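Home | Issues | Reviews | Tips | Subscribe
Last updated 4/27/23

Trying out the Vorkley arm at our place

So the Vorkley arm finally got its turn with me, and I've been having a great time with it! Mistomov rents it out as a tidy-up service for small hotels and guest houses, 30 days at a stretch, and Neusa Guerra from their office sent over the setup notes (all 40 pages of them, bless her). I read maybe half. Priit Dzene read the rest and kept calling out the good bits from the next room.

We put it to work in a sitting corner first, with a round side table, a desk phone and a sofa close by. I like a tight spot for a first try, and cords are where these arms usually get into trouble.
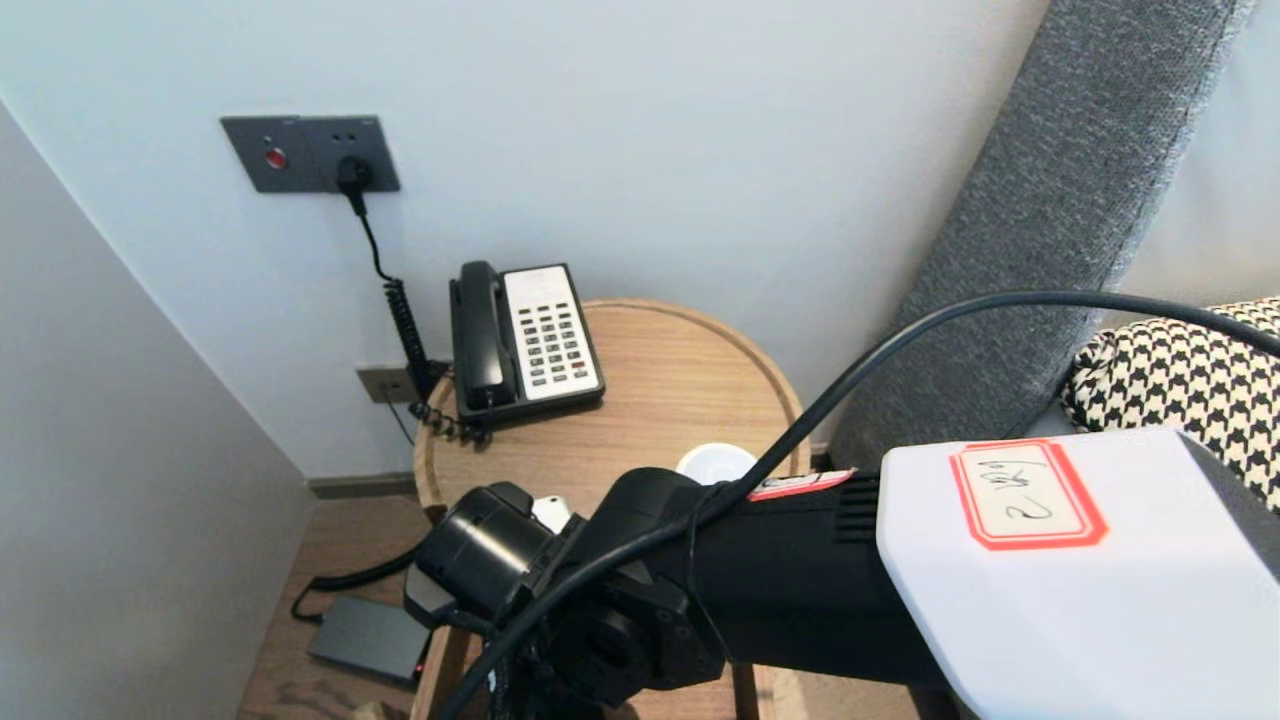
Can you rent it for just one weekend?
The shortest rental is four days, and Mistomov wants the deposit up front.

My gripes are small ones. The menu is slow, the manual hides the stop settings way in the back, and I'd love a longer cable. The price came to 762 dollars for the month with delivery, a fair bit more than the Okoro we had in before, but the Okoro drove me up the wall (those beeps!). Salim Mabula has it next for his guest rooms, and he's promised me notes on how it does near lamps and curtains. I'll run them in the next issue.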